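Folding and Storing Used School Uniforms
Project report, Coluseck Secondary, 12 January 2018
Simin Nazari, Yaroslav Nazarenko, Myfanwy Lewis
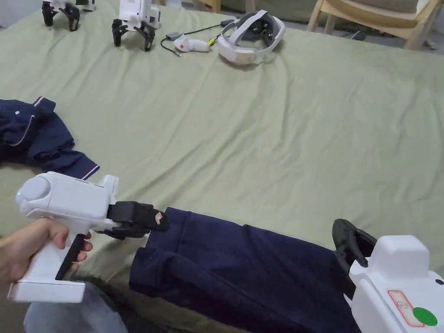
How should a polo shirt be folded so the collar keeps its shape?
Button the placket first, lay the shirt face down, fold both sides in toward the middle, and then bring the bottom hem up to the collar in two folds.

Background

Our school runs a uniform exchange out of a storage room next to the gym. Families drop off clothes their children have outgrown and other families pick them up at no cost. At the start of the year the room held over 400 items, most of them in bags. Ms. Guerreiro, who supervised our project, asked us to find a way of folding and storing the shirts so that people could find a size without emptying a bag.

Method

We sorted 185 polo shirts by size and then tried two folds. The first was the flat fold described above. The second was a roll, starting from the hem. We did the folding on a bedsheet to keep lint and dust off the dark shirts. Each fold was stored for 8 days in the same kind of bin, and then we checked the collars and the fronts for creases.

Results

The rolled shirts took up less room, but the collars bent over and several had to be ironed. The flat-folded shirts had one crease across the front and the collars stayed up. Striped trim on the collar made no difference that we could see. Shirts folded with the placket open came out worst in both groups.

Standing the flat-folded shirts on edge in the bin, with the size label facing up, worked better than stacking them. We ended up with nine bins.

Problems

Some labels had been cut out, so we measured those shirts across the chest and pinned on a paper tag. Sweaters did not fit in the bins and are still in bags. We plan to sort them in March.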